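Rornevent Home Automation Program
February 16, 2022

Our office is asked each week whether a machine can do the dishes yet. This thread sets out our current position on one part of that chore: picking up cups and bowls and putting them where they belong. (1/12)
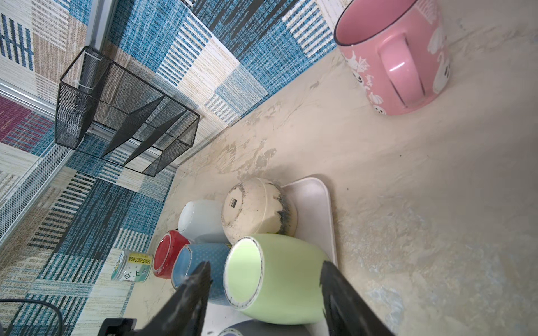

The short answer is "in part." A machine can pick up many common cups. It cannot yet be left alone with a kitchen counter and trusted to finish. (2/12)

The program ran 1,019 pickup attempts in December. Each attempt was scored by a person, under rules written by Thư Ngô, who leads our evaluation group. A cup that was lifted and then dropped was scored as a failure. (3/12)

Of those attempts, 129 were failures. Some readers will find that number low. We ask them to consider how a household would feel about a helper that drops or misses a cup that often. (4/12)

Cups lying on their sides remain the hard case. An upright cup offers the same rim from every direction. A cup on its side may roll when touched, and the handle, if it has one, can point anywhere. A bowl turned upside down leaves no open rim to pinch. (5/12)

Crowding adds to the difficulty. When several pieces rest against one another on a tray, a finger must enter a narrow gap without pushing the neighbors. People do this without thought. Our planning software, Ident, still chooses the wrong gap more often than we would like. (6/12)

Mixed kitchenware is a further matter. A demonstration with identical white cups tells the public very little. Real kitchens hold pieces of many sizes and colors, with polka dots, cartoon ghosts, and chipped rims. Our tests use everyday pieces for that reason. (7/12)

On speed: the machine takes 4 times as long as an adult to clear the same tray. We do not regard this as the main obstacle. A slow machine that works while the family is out would still be useful. One that needs a person standing by would not. (8/12)

On washing: the program has not tested washing and makes no claim about it. Judging whether a mark on a bowl is a stain, a glaze speckle, or food is a separate problem. Please read reports of "dishwashing robots" with this in mind – most concern moving dishes only. (9/12)

Esperanza Palacios, our director of household trials, will oversee the next phase in three homes. Residents will keep their own dishes, racks, and counters as they are. No one will be asked to tidy up for the machine. (10/12)

We have also received questions about the Herrero and Vilby arms. Both are under review. We will not publish a comparison until each has completed the same set of trials under the same scoring rules. (11/12)

Households considering a purchase this year are advised to wait for results from homes – laboratory figures, including ours, should not be taken as a promise of performance. Written questions may be sent to the program office. Replies are normally sent within four working days. (12/12)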